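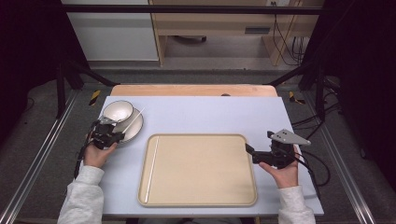 Table-clearing bench, both hand grippers on. Bowl and saucer at the left, tray in the middle.

August 2023, Lurkcombe bench notes

Clearing task again, bowl and saucer to tray. Target for the set is 94 good runs and we have 70, so the remainder goes to the next shift. Please don't count the ones where the chopstick rolled on to the floor, I have marked those in the sheet.

Saucer is still the awkward part. The rim is shallow and the jaws want to come in lower than the wrist likes. Going in from the near side with the left gripper seems better than from above. Tray is easy by comparison.

Cables: the right-hand one needs more slack before the elbow. Asked for a longer one in April, still waiting on Gedusitz.

The other thing is the rota. The Neltelside canteen goes over to the Sibiya clearing line when this set is signed off, and two of the people doing demonstrations with us come from the wash-up there. They were told their hours would stay the same. What has changed is the work: mornings on the grippers, afternoons checking the line's rejects. Both say the grippers are harder on the forearms than stacking plates ever was, and one would like to go back to plates. I have written that up separately and it should go to Neltelside before the next rota is fixed.

Sessions are down to 54 minutes with a proper break after. Up to 2 sessions per person before lunch, no more, even if we are behind.

To do
- longer cable, right side
- try softer pads on the jaws for the saucer
- ask wash-up how they stack bowls when it's busy, our order may be wrong
- sheet: add a column for which hand took the saucer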